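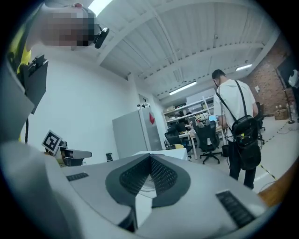

12/30/21

Payroll bench, year-end notes. Written mostly for me, partly for whoever opens the Andurthorpe file next August and wonders why the holiday pay looks like that.

Picked up the reconciliation where I left it, with the ledger and the payroll export 124 pounds apart. It was 124 pounds apart before the break as well, so at least it is loyal. Ran the export again with the date filter set to payment date instead of period end. Same answer. Ran it a third time with no filter, got a very large number, put the filter back.

Went through the Andurthorpe leavers by hand. There are 7 in the year and two of them were paid holiday after their leaving date, properly, but posted to the wages code for the site they had moved from. One of those accounts for part of the difference. The rest I would like to blame on rounding, and can't.

Tea.

Paststead next. They send their timesheets as photographs of a whiteboard. I have asked for a spreadsheet and was sent a photograph of a spreadsheet. Keyed it all in, checked the overtime against the rota, found three lines where time and a half had been worked out on top of time and a half. Corrected on the January run, note left on the client file. They will ring about it.

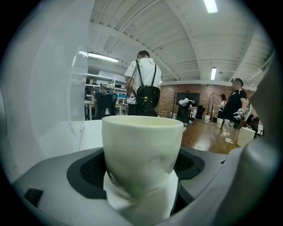

Cream-white cup, held upright.

Back to the 124. Tried the thing I should have tried first and sorted both lists by amount, largest to smallest, then ran down them with a ruler against the screen. Found it near the bottom: a pension refund to an Auer employee who opted out inside the window. Payroll had it as a negative deduction. The ledger had it as a supplier payment, to a supplier called Refund. We have a supplier called Refund. Someone set it up with a payment term of thirty days.

Journal drafted, not posted. Want a second pair of eyes on the control account before it goes, as the last time I fixed something in the final week I spent January unfixing it. Supplier called Refund put on hold. I did look at its history and have decided that is a job for next year, which is conveniently close.

Fuden import: still falls over if a surname has an apostrophe in it. Workaround is to take the apostrophe out, import, then put it back before the payslips go. Did this for all 3 of them and then checked the payslips twice. The workaround has now been in use long enough that I have given it its own line on the checklist.

Left to do:
Post the Auer journal once looked at
Tax code notices for Paststead, 2 outstanding
Ask Andurthorpe which site code they mean when they write "the usual"
Print the control account before and after, staple, file under year end and not under miscellaneous

Backup taken before closing down. Restored one file from it to a spare folder to make sure it opens. It opens, and it has the old difference in it, so I have labelled it clearly.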